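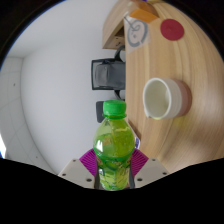 Green-capped bottle, yellow-green liquid, label low on the body.

June, a bit after lunch

Finally sat down with the Dekker merino for the shawl border, and oh, what a nice yarn it is to work with! I chained 34 for the swatch (hook one size up from what the Brurkari pattern asks for, I crochet tight, as you all know by now) and worked 2 repeats of the shell stitch before I ripped back and did them again with a looser turning chain. Much happier with the drape. The whole shawl should take some 800 yards, and I have that in the oatmeal but only 300 in the rust, so the rust will have to be the last few rows and the picot edge.

Still need to block the swatch overnight and measure again in the morning. The Flulent cotton is back on the shelf by the window if anyone wants it for dishcloths, please help yourselves.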